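Course handout 6: Small-parts storage and compartment layout
Storeroom Practice, evening section
Prepared by Dario Marino. Revised 9/4/26.

This handout covers the hinged compartment box as a storage unit: how to read its layout, how to assign cells, how to label, and how to check a box before it goes back on the shelf. Read it before the bench session. Bring the Nutberg stock sheet from handout 5.
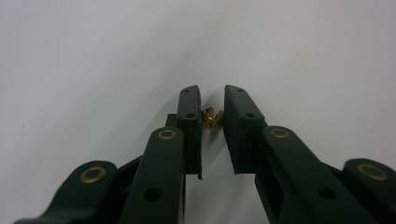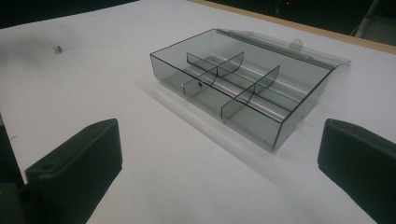
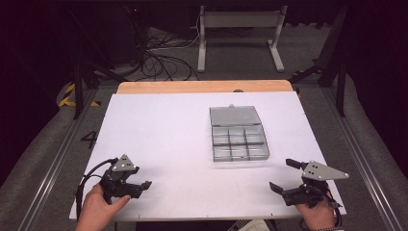 6.1 Terms

Body. The lower part of the box, including the floor and the four outer walls.
Lid. The hinged upper part. Lid open means folded back flat on the bench behind the body. A lid left standing up counts as half open and will fall.
Latch tab. The projection on the lid that closes against the front wall.
Long divider. A divider running parallel to the long walls.
Cross divider. A divider running parallel to the short walls.
Cell. The space enclosed by walls and dividers on all four sides.
Row. All cells on one side of a long divider. The front row is the row farthest from the hinge.

Column means a front cell together with the back cell directly behind it. Students coming from the Pemari cabinets should note that "column" has a different meaning there (one drawer stack).

6.2 Cell numbering

Cells are numbered with the hinge away from the reader. Start at the front left, go right, then return to the left end of the back row. In a box three cells across and two deep, the front row is 1 to 3 and the back row is 4 to 6. Write the box number first, then a dash, then the cell number. Cell 5 of box 166 is written 166-5. Do not use letters for rows. The old Breathnach sheets do, and they are to be converted when a box is recounted.

If a divider is removed, the merged cell takes the lower of the two numbers and the higher number is retired. A merged 2 and 3 is recorded as cell 2. Cell 3 is struck through on the lid sheet and stays struck through until the divider is put back.

6.3 Assigning parts to cells

One part number per cell. Two sizes of the same washer are two part numbers.

Heavy parts go in the front row. With the lid folded back, weight at the hinge side makes the body harder to slide toward you, and the lid drags. Fast-moving parts also go in front. Where the two rules conflict, weight decides.

Adjacent cells should hold parts that can be told apart by eye. M3 and M4 nuts are not placed side by side. Put a screw or spacer between them. Parts that migrate under a divider (shims, thin washers, cut leads) are bagged first and the bag is placed in the cell.

Fill limit is two thirds of the wall height. Where a divider has a curved or lowered top edge, measure from the lowest point of that edge.

6.4 Counting

Cells holding up to 100 parts are counted by hand. Above that, count by weight: weigh a sample of 50, divide to get the unit weight, weigh the full contents, divide again. Record to the nearest whole part.

Worked case. A Claltel order arrives as 3,920 spacers. The reserve bin is kept at 1,000, leaving 2,920 for the compartment boxes. At 365 per cell the order fills eight cells, so one six-cell box is full and 2 cells of a second box are used. The remaining four cells of the second box stay open for other part numbers. They are not held for the next order.

6.5 Labels

Labels go on the outside of the front wall, one under each column, with the front cell on the upper line and the back cell on the lower line. Nothing is stuck to the top of the lid. The contents must be readable through it when boxes are on the shelf. The lid sheet is a single slip tucked inside the lid, printed side up, removed before the lid is folded back.

Use the 9 mm tape. The 12 mm tape wraps over the edge and peels.

6.6 Return check

Done on a clear, light-colored surface with the lid fully open.
Dividers seated to the floor, none leaning.
No stray parts between the hinge and the back wall.
Lid sheet agrees with the front labels.
Close the lid by hand along its whole width, then press the latch tab. Pressing the tab first bends the lid.
Tilt the closed box once to each short side. Any part heard crossing a divider means the box is reopened and sorted.

Phong Cù signs the return log for the evening section. Boxes without a signature are recounted at the start of the next session by whoever had them last.

6.7 For next time

Complete the layout grid for the eleven part numbers on the Nutberg sheet, using two boxes. State which rule from 6.3 decided each front-row cell. Handout 7 covers drawer cabinets and the Pemari numbering.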